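Guides > Packing and posting > Bottles and liquids

How to pack plastic bottles for the post

Plastic bottles are easier to send than glass, but they leak more often. The plastic flexes when something heavy is put on top, the cap eases off a little, and the contents end up in the bottom of the box. Most of this can be prevented before the bottle goes anywhere near a parcel.

Check first that the carrier will take what you are sending. Many household liquids are restricted, and the rules for sending abroad are usually stricter.

1. Weigh a full bottle

Do this on kitchen scales before you buy any postage. A 500 ml bottle of our own liquid soap weighs 579 g with the cap on. Once boxed and padded it comes to 830 g, so the packing makes up a fair part of what you pay for.

2. Test the cap

Tighten the cap, dry the outside and stand the bottle upright on a level surface. Then turn it on its side over a sheet of kitchen paper and leave it overnight. If there is any mark on the paper in the morning, change the cap or fit a foam liner inside it.
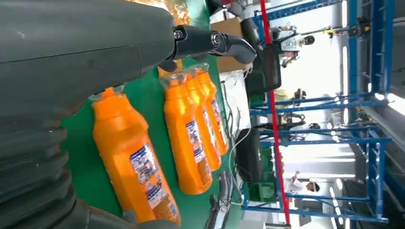 Four orange plastic bottles standing on a green table.

Don't fill to the brim. Leave a gap below the neck so that the liquid can expand in a warm van.

3. Seal and bag

Wind a strip of tape round the join between cap and neck, in the direction the cap tightens. Fold the last bit over on itself to make a tab. Put each bottle in its own bag, press the air out and close it. One bag round the whole lot is no good - a single leak will spoil every label.

4. Choose the box

Use a double-walled box with 3 cm to spare on every side. Old boxes are fine if the corners are still stiff. Cut away or cover any old address labels, and run tape along the bottom seam and across both ends.

5. Arrange the bottles

Upright is best. If the box is too shallow, lay them side by side with the caps all facing the same way, and put a folded strip of card between the caps and the wall of the box. Fill the gaps with crumpled paper until nothing shifts when you shake it. 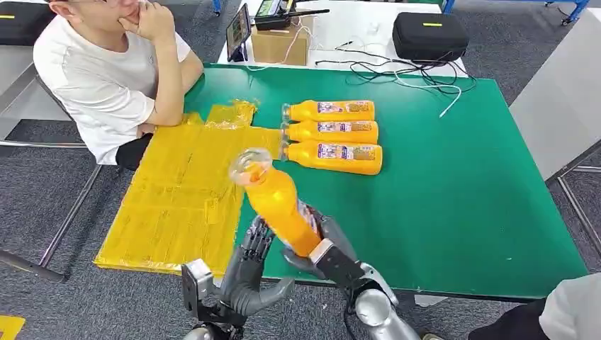

One reader in Firnton wrote to say that she always alternates the caps, head to tail, and gets a tighter fit with tapered bottles. It does save space. We still prefer them all one way, as you then have only one end to pad.

6. Close and label

Tape the top as you did the bottom. Write the address on the largest face and put a second copy inside, in case the label comes off. If the bottles are upright, draw arrows on two sides, but pack as though they will be ignored.

Related guides
Posting jars and lids
Reusing old boxes safely
Which tape for which parcel
Choosing caps and liners

Fostness Packing Guides | Contact us | Back to top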